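Filed under: Home Tips > Tidying & Storage

March, by Veronica Surdu

Can a machine tidy a table yet? Partly, and how you sort things beforehand makes more difference than which machine you use. The same habits help if you do the job by hand.

Use one shallow, open box per table. A cut-down fruit carton is fine. High sides get in the way of a gripper and hide what is already in there. Put the box in front of anything that tips over, such as vases and bottles.

Soft things go in easily. A plush toy can be grabbed almost anywhere. Cables should be coiled first, as a trailing end will catch on the next item. Leave flowers and milk to a person.
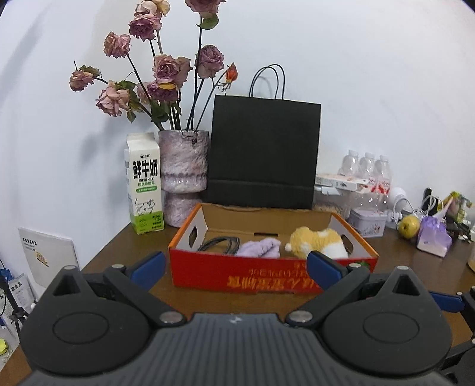
Kyu-ri Ahn wrote in to say that she would still do it by hand, because in the time a machine takes over one sock she has cleared the whole table and put the kettle on. She would change her mind for one that could fold.

Speed is a fair complaint. When we timed a table of 18 items, a person took 57 seconds and the Coltelar arm took almost 21 minutes. It also left two things behind, both of them clear plastic.

If you want to try one, start with a single box and the same few items each evening. Wipe the finger pads with a damp cloth on Sunday. Keep glass well back.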